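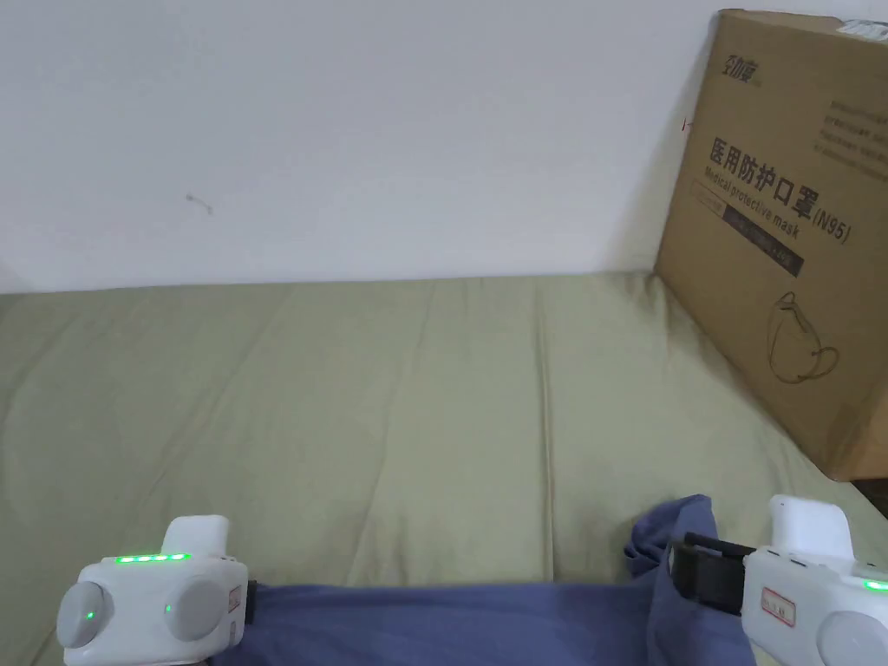 橄榄卡其色罩布铺面效果，可见自然褶皱。右侧纸箱不随货发出。

Rodine 软垫罩布 橄榄卡其色

颜色先说清楚，问的人最多。我们叫它橄榄卡其，Chelsea Dobson 坚持叫“泡久了的绿茶”，有位买家在评价里写“像我爷爷的雨衣”，给了五星。偏绿还是偏米，看您家的灯。白墙前面最好看，深色墙前面会显得闷一点，介意的话请看同系列的 Greline 浅灰款。

适用：单人床垫、靠墙软榻、飘窗垫、客房里那张平时只用来堆东西的床。

规格
长：200 厘米
适用垫厚：2 至 20 厘米
包装：一条罩布，一张洗涤说明，没有赠品
颜色：橄榄卡其（现货），Bellamy 砖红（8月到货）

关于褶皱
这块布会皱。刚铺上会皱，坐过会皱，放个箱子上去，箱底边上也会皱。我们试过把它做得不皱，做出来的样品像会议室的桌布，Neville Staniforth 躺上去翻了个身，滑到地上，项目就此结束。现在这一版皱得比较松散，折痕浅而长，用手掌往两边抹几下能平一大半，剩下的那一小半请与之和平共处。要求床面像酒店一样绷紧的朋友，本品不适合您，真的。

铺法
先套靠墙的两个角，再套外侧。顺序反过来也能套上，只是您得跪在垫子上把自己刚铺好的地方重新压乱。四角松紧带有方向，缝了白色布标的那一角朝床尾。套好以后从中间往两侧抹，不要从一头推到另一头，不然多出来的布全堆在角落里。

洗涤
三十度以下机洗，翻面，不要和白衬衫一起洗，除非您想要一件橄榄卡其的衬衫。晾干即可，不建议烘干。首次洗涤会有轻微浮色，第二次以后基本没有了。洗后长度会略缩，尺寸里已经留了余量。

常见的几件事
硬物久压会留印。整箱口罩、书、行李箱，靠墙立着放几天都行，挪开以后喷点水抹一抹，过一夜就浅了。
猫爪会勾丝。狗毛会粘，浅色狗尤其明显。
不防水。打翻茶的时候请抢救垫子，罩布可以洗。
罩布不含床垫。每个月都有人来问床垫在哪个包裹里。

价格：300 元
库存：62 条
由 Kerkinow 仓发出，偏远地区另计运费。未拆洗涤标可退换，拆了、洗了、又被猫睡过的，恕不受理。

定做异形尺寸请在订单备注里写明长、宽、厚三个数，单位写厘米。去年有人按英寸填，收到一条很精致的枕套。

页面更新：2024年5月10日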